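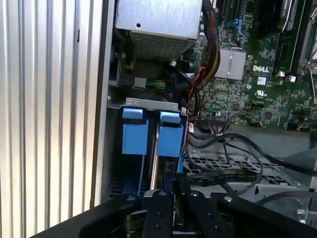 *La tour Dell ouverte, côté alimentation et carte mère.*

Je garde depuis longtemps l'habitude de récupérer les vieux PC de bureau avant qu'ils partent à la benne. Celui-ci vient d'un lot de Judov, des machines de comptabilité mises au rebut en octobre. Je l'ai payé avec deux écrans et une caisse de câbles, donc difficile de dire ce qu'il m'a coûté.

Le numéro d'inventaire, 344, était collé sur l'extérieur. Je l'ai noté dans mon cahier avant toute chose, j'ai déjà perdu une soirée à chercher quelle machine allait avec quelle fiche.

J'aime bien ces tours Dell pour le démontage. Le panneau latéral s'enlève, et presque tout ce qu'on veut atteindre est devant soi : l'alimentation dans son boîtier de tôle grise, la cage des disques, la carte mère verte avec son logo. Le connecteur SATA bleu se repère tout de suite. Pour les câbles, c'est moins agréable. Le gros faisceau rouge, noir et jaune part de l'alimentation et passe près de la carte, et il faut l'écarter avant de travailler proprement.

Ma règle est de commencer par les fils. Je débranche un connecteur, j'écris sa place sur un bout de ruban, je passe au suivant. C'est lent. Les petits connecteurs blancs demandent de la patience, surtout quand le plastique a vieilli — j'en ai cassé deux sur la machine précédente, une Forkomeck sans grand intérêt, et il a fallu commander la pièce chez Espinoza.

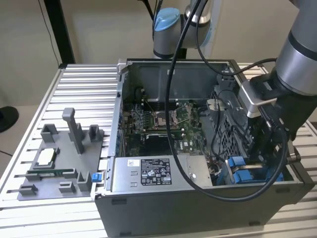 Je travaille toujours la tour couchée, l'intérieur vers le haut. Debout, on force sur les connecteurs et les vis tombent au fond. Pour le processeur, c'est encore plus net : une fois le cadre de maintien relevé, je préfère avoir le socket bien à plat. Je n'y touche pas avec les doigts et je ne pose rien dessus.

Côté plastique, les loquets bleus sont une bonne idée. Dell les a mis sur le support des lecteurs et il y a aussi des languettes de la même couleur du côté des slots d'extension. On n'a pas à chercher longtemps.

Le tri se fera comme d'habitude. La mémoire va dans une boîte antistatique, l'alimentation passera au testeur avant de resservir. La carte mère ira sans doute à l'atelier de Flinstead, qui en cherche pour ses cours du soir. Le châssis, je ne sais pas encore. Il est lourd et il prend de la place, mais la tôle est saine.

Il me reste à retrouver le sachet de vis du lot. Je l'avais posé sur l'étagère du haut, à côté des pinces.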